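Restemness Standing-Height Work Table
Briltum Furniture and Fittings
Product information, revised March 2, 2023

Overview
Specifications
Floor contact
Assembly
Care
Spare parts

Overview

The Restemness is a freestanding table for hand work done standing or leaning over the top, by one person or by two people on adjacent sides. It is supplied for teaching rooms, shared workshops and larger home workrooms with finished floors. The table is not fixed to the floor or wall and can be moved by two people once the top has been cleared.

The underframe is set back from the perimeter on all four sides. This leaves clearance for clamps and for the user's feet. The top overhangs the frame equally at both ends, so the table has no front or back and may be turned to even out wear.

Tops are sold separately from underframes. An underframe from the earlier Virninov series will accept a Restemness top with the adaptor strips listed under Spare parts. The reverse combination is not supported, as Virninov tops are thinner and the fixing screws supplied will break through the surface.

Specifications

Top depth: 700 mm
Top thickness: 33 mm
Minimum clear space at working side: 700 mm
Foot adjustment: 10 mm per foot
Distributed load, static: 400 kg
Edge profile: square with eased arris, or rounded
Surface finish: oiled, lacquered or unfinished
Underframe colour: grey or black

The load figure applies to a levelled table with all four feet in contact with the floor and the load spread over the top. It does not apply to point loads on the overhang. Do not sit or stand on the table. Bench vices should be mounted over a leg.

Floor contact

Each foot has a replaceable pad. Felt pads are fitted at the factory and suit timber floors with an oil or lacquer finish. Rubber pads are available for concrete and sheet flooring. Rubber should not be used on lacquered timber, where it may leave a permanent mark.

On older board floors, check for movement before positioning the table. A foot resting on a loose board will settle under load and the top will go out of level. Where the boards run parallel to the long side, place both feet on that side on the same board if the spacing allows. Packing with card or offcuts is not recommended. If the adjustment range is not enough, use the extended feet. 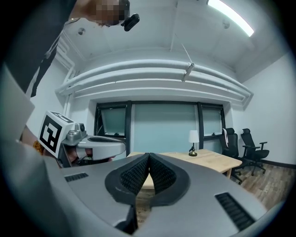
Table edge and wooden floor.

Dark underframes show dust readily and light ones show scuffs. There is no difference in the coating itself.

Assembly

The underframe is delivered flat with the hardware bagged by stage. A hex key is included. A screwdriver and a level at least 400 mm long are also required.

Lay the top face down on a blanket or on the opened carton. Position the rails using the pilot holes and start every screw before tightening any of them. The slotted holes in the cross rails allow the top to move with changes in humidity. Screws in these holes should be brought up snug and then backed off a quarter turn. Overtightening here is the most common cause of splitting reported to us.

Turn the table upright with one person at each end. Do not pivot it on two legs. Level lengthwise first, then across, and lock the foot nuts. Check the level again after the first week of use, and after any move.

Unfinished tops must be sealed on both faces and all edges before assembly. Sealing the upper face only will cause cupping.

Care

Wipe with a damp cloth and dry with a second cloth. Oiled tops need a fresh coat when water no longer beads on the surface, roughly every 10 months in a teaching room and less often in a house. Kozłowski hard oil, neutral, is stocked with the table and is compatible with the factory finish. Apply thinly, leave for the time given on the tin and remove the excess. Oil-soaked rags can self-heat. Lay them flat outdoors to dry before disposal.

Lacquered tops cannot be spot repaired with oil. Light scratches may be rubbed back with a fine abrasive pad along the grain. Deeper damage requires the whole face to be sanded and recoated.

Edges take more wear than the face, in particular where users lean. On the square profile, re-ease the corner with fine paper on a flat block when it begins to feel sharp or to lift fibres.

Inspect foot pads each July and whenever the table has been dragged. Grit lodged in felt will scratch a floor finish.

Spare parts

Felt pads, set of four
Rubber pads, set of four
Extended feet, set of four
Adaptor strips, Virninov underframe to Restemness top
Fixing screws, bag of 33
Kozłowski hard oil, neutral

Quote the number stamped inside the cross rail when ordering feet. Feet from the first production run have a different thread.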